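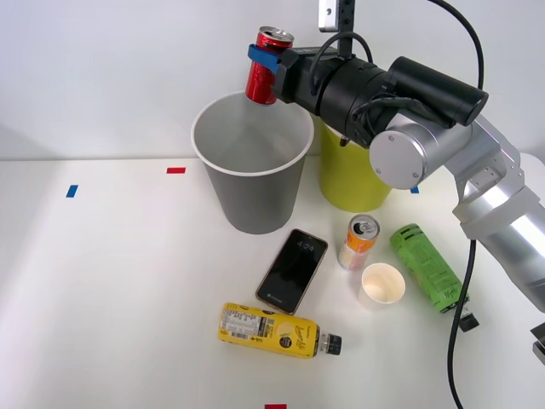 Do I really have to rinse drinks cans before recycling, and should I be crushing them?

Posted by Aaliyah Sutherland, 2024-03-29
Home and Garden > Rubbish and Recycling

We moved to Dikineck in October and the recycling rules here are different from our old place, in that there are some. We used to have one big bin for everything. Now we have a box for cans and plastic, a bag for paper, a caddy for food, and a leaflet.

The leaflet says cans must be "clean, empty and uncrushed". My partner has crushed cans all his life. He does it underfoot, on the patio, with a look of great satisfaction, and he takes the leaflet as a personal attack. He says a crushed can takes up less room, which I can't argue with, and the box is full well before collection day as it is.

My own complaint is the rinsing. We're on a water meter. If I run the hot tap until it's warm and then swill out every lemonade can, surely I've used up whatever good the can was going to do? And how clean is clean? I can get the last dribble out but there's always that sticky ring round the top.

Also, do the ring pulls come off or stay on? My mother-in-law takes them off and keeps them in a jar. She has kept them in a jar for years and has never told me what the jar is for.

I did ring the council and was told to consult the leaflet.

6 replies hidden by moderator (off topic: bin lorries)

Gaurav Dubey
Accepted by the poster

I worked on the picking line at a sorting plant for a few years, so I'll tell you how it went there, with the warning that plants differ and your leaflet outranks me.

Rinsing: you're overdoing it. Empty matters a lot more than spotless. A can with a third of its drink left in it will tip over the paper in the lorry if yours gets mixed at any stage, and wet paper is a misery for everyone after that. A can with a sticky ring on it is just a can. They get melted down, and a smear of lemonade doesn't stand much chance in a furnace.

So don't run the tap for it. Do the washing up, and when you've finished, dunk the cans in the dirty water before you pull the plug. Shake, stand them upside down on the drainer, done. That costs you nothing on the meter. In summer I'd be a bit more careful, purely for your own sake. Wasps do not read leaflets either.

Food tins want a bit more effort, especially fish. You'll know why by the second day.

Crushing: your partner isn't wrong about the space, but the leaflet has a point. Some sorting machinery goes partly by shape, and a can stamped flat into a disc can get carried along with the paper and card. Where I worked, a gentle squeeze round the middle was fine and the patio treatment wasn't. If your council collects metal on its own, it matters much less. Yours shares a box with plastic, so I'd leave them be.

Ring pulls: leave them on. A loose one is small enough to drop through the gaps and end up in the sweepings with the bottle tops and the grit. Still attached, it goes where the can goes. If there's a jar of them already, tip the lot into an empty food tin and pinch the top of the tin shut so they can't fall out. You may need to have a conversation with your mother-in-law first.

If the box is filling up too quickly, ask for a second one. Most councils will give you one and don't advertise the fact.

Upendo Chege

Agree with most of that. I'm also in Dikineck, other side of the Druvmont estate, and the second box is free, you just have to fill in a form online. The form asks for your "container reference". It's on the underside of the box you already have, so do it when the box is empty and not, as I did, when it's full and on the front step in the rain.

On the jar: there used to be appeals round here every few years, someone collecting ring pulls for a good cause. My gran saved 800 of them and then couldn't find anyone who wanted them. A scrap yard will take whole cans by weight if you've got the patience, but you'd need sacks and sacks to make the drive worth it. I took a bootful once and came home with enough for a sandwich. Not a good sandwich.

One thing to add, don't tie your cans up in a carrier bag inside the box. They leave the whole lot behind with a sticker on it. I've got quite a collection of those stickers.

Uthai Srithong

just buy a can crusher. I have the Fuvier one, bolts to the wall, 74 cans in one bag easily. best thing in the garage

Aaliyah Sutherland

Thanks all. Uthai, I'm afraid he has seen your answer and is now measuring the garage wall.

Gaurav, the washing-up water is so obvious that I'm slightly cross about it. Doing that from tonight. The second box is ordered too - the reference number was under the box, as promised, along with a slug.

I asked about the jar. She says it's "for the ring pulls".

Gaurav Dubey

Can't fault that. If he does get the crusher, tell him to keep it for cans he's taking to the scrap yard himself, and to check it's sending them flat end to end and not sideways. Our line always coped better with the hockey-puck sort than the pancake sort, though I'd still leave them whole for the kerbside box.

This thread has been closed to new replies. Related: Can I recycle crisp tubes? / Food caddy smells even when empty / Neighbour using my bin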